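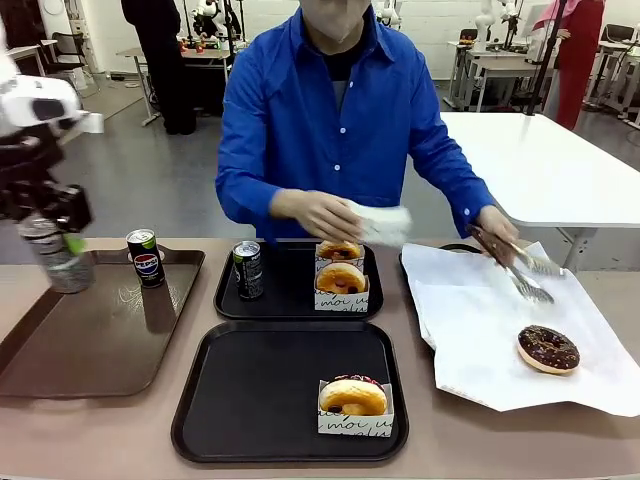
Grease, Paper and the Donut Box

A glazed donut is a hard test for packaging. The glaze is mostly sugar and water, and it starts to break down as soon as moisture moves between the dough, the air and the paper. Fat moves too, though more slowly. Any sheet that touches the product has to hold back the fat without trapping so much steam that the glaze turns to syrup.

Two grades dominate small bakeries. Waxed paper has a coating on one or both faces and blocks both grease and water vapor. Dry waxed sheet gets its resistance from wax driven into the fibers, so it breathes slightly more. Neither belongs in an oven.

Clenex, a paper converter in Tromgate, sells a third type, an uncoated sheet made from heavily refined pulp. The fibers are beaten until few open pores remain. The company's standard grade weighs 40 grams per square meter, and a 60-gram version is cut for box liners. The heavier sheet creases less cleanly but stays flat under icing.

Bakers at Gillodard, a wholesale shop on the Ongart road, switched to the liner grade in October. Their log covers 83 boxes, each opened after 5 hours at room temperature. Staining on the outer board was limited to the corners, where the liner had been folded short. The shop now orders a wider cut.

Box design matters as much as the sheet. A lid closed over warm product raises the humidity inside within minutes, and the glaze clouds. Most shops cool on open racks until the surface has set, then box. Side vents help, but they also speed up staling, and the right vent area depends on how long the box will stay shut.

Cost remains the main objection. Refined pulp takes more energy to make than plain stock, and the price follows.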